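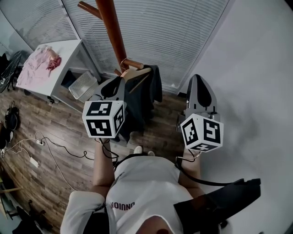 White T-shirt with red lettering, white shoes.

Questions I get about washing white clothes

I've been writing up my laundry notes at Sistutari for a while now, and the same questions keep landing in my inbox. I'm Aileen Samonte, I do a lot of laundry, and I have opinions!

How often do you wash a white T-shirt?
After every wear, even if it looks fine. Sweat you can't see today is a yellow collar by October (ask me about my whole summer drawer).

Can I put white with light gray?
I do, if the gray has been through a few washes already. New gray goes in by itself the first time.

Will hot water wreck red printing?
It can crack it or make it bleed. Turn the shirt inside out, wash it cold, and keep the iron off the letters. I hang mine up to dry — the dryer is where most of my printed shirts went to die.

Do you use bleach?
Hardly ever. It turned my favorite pillowcases a sad sort of yellow. I use oxygen powder, the plain kind with no scent, and let things soak for a few hours in the bathtub.

What about white canvas shoes?
Take the laces out and wash them in a sock. For the shoes I like an old toothbrush, dish soap and a little baking soda, then I stuff them with paper towels and leave them somewhere airy. Don't put them in the sun soaking wet, they dry blotchy.

My soles have gone yellow. Any hope?
Some! Scrub them first. If that does nothing, Ese Ogunleye wrote to me from Burkdale swearing by plain white toothpaste, so I tried it on my worst pair and it did get the scuffs off. The old yellow stayed put.

Is there a stain you've given up on?
Turmeric. Also whatever was on that picnic blanket.

Can I send you a photo of my stain?
Please do, but tell me what the fabric is and what you've already tried. I'm slow with email, so give me 15 days before you nudge me.

Last updated 2021-04-01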